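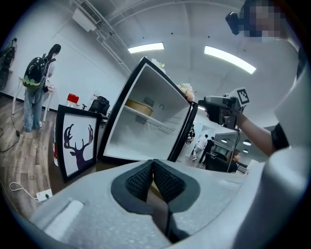

How long can cooked rice stay in a mini fridge before I have to throw it out?

Three to four days if the fridge holds 40 degrees or lower, and less if it doesn't. Cool the rice fast, cover it, and date the lid.

Rice and leftovers in a dorm-size fridge
Posted by Montserrat Salinas in Food and Kitchen, Jan 16, 2023

I moved into a studio in Prisville in September and the only fridge is a small one under the counter. I cook a big pot of rice when I get home, eat part of it, and put the rest away for lunches. At my old place I kept rice almost a week and never thought about it. My sister says that's dangerous and that rice is worse than other leftovers.

The fridge has a dial with no temperatures on it, only a dot that gets bigger. I keep it in the middle. Milk goes sour before the date, which makes me think it runs warm. If I turn the dial up, anything near the back wall freezes, and I lost a bag of lettuce that way.

So I want to know how long rice is good for, whether I have to wait until it's cool before it goes in, and what to do about the dial. I don't have a real freezer, just the fridge. I also can't replace it because it belongs to the landlord.

3 replies

Elif Naz Yurt
Your sister has a point. Uncooked rice can carry spores of a bacteria called Bacillus cereus, and the spores can live through boiling. If the cooked rice then sits at room temperature they grow and make a toxin, and reheating doesn't get rid of that toxin. Most of the trouble comes from the hours on the counter before the rice goes in the fridge. A fridge that runs warm adds to it.

Start with a fridge thermometer. They cost a few dollars at any hardware store. Stand it in a glass of water on the middle of the shelf and leave it overnight, then read it before you've opened the door much. The water keeps the reading from jumping every time warm air gets in. You want 40 or a little under. If it says 45, turn the dial up a small step and wait a full day before you read it again. Small fridges are slow to settle and people tend to turn the dial three times in one evening and end up with frozen eggs.

About the back wall: in most of these the cooling plate is up top or behind the wall, so that's the coldest part. Put drinks and closed jars there and keep lettuce toward the front. The door is the warmest place, so milk shouldn't live in it. If that's where yours is, that could be the whole milk problem right there.

You don't have to wait for the rice to cool all the way. What you don't want is a deep hot pot going in, because a small fridge can't pull that much heat out and everything else warms up with it. I spread mine on a baking sheet, no deeper than an inch, and leave it until it stops steaming. Then it goes into shallow containers and into the fridge with the lids a little open, and I close them later. The limit is two hours from when it's done cooking, or one hour if your kitchen is very hot.

Reheat it once, with a spoonful of water, until it's steaming all the way through. Only heat what you're going to eat.

Also check the door seal. Close the door on a piece of paper and pull. If it slides out easily, wipe the seal with warm soapy water and try again. A bad seal on a landlord's fridge is the landlord's job to fix, so write to them.

tilska_68
ive eaten week old rice my whole life and never been sick. smell it, if it smells ok its ok

Elif Naz Yurt
The toxin has no smell, so that won't tell you much. Rice that smells off should go out, but rice that smells fine can still be too old.

Bayram
Agree with the first reply. Two things to add.

Don't pack it full. I rent out 51 rooms in Pusstead with fridges this size and when a tenant tells me the fridge is warm, a lot of the time it's stuffed so tight the air can't move. Leave a gap between containers and the walls. Leave a few inches behind the fridge too if it isn't a built-in model.

And cook less. One cup of dry rice is around three cups cooked, which is two or three lunches for one person. If the thermometer still reads over 40 after a couple of days of adjusting, I wouldn't keep rice past the next day.

Montserrat Salinas
Thank you. The milk was in the door. I bought a thermometer after work and it said 47, so I moved the milk and turned the dial up one step - will check it again tomorrow night. The old rice is in the trash.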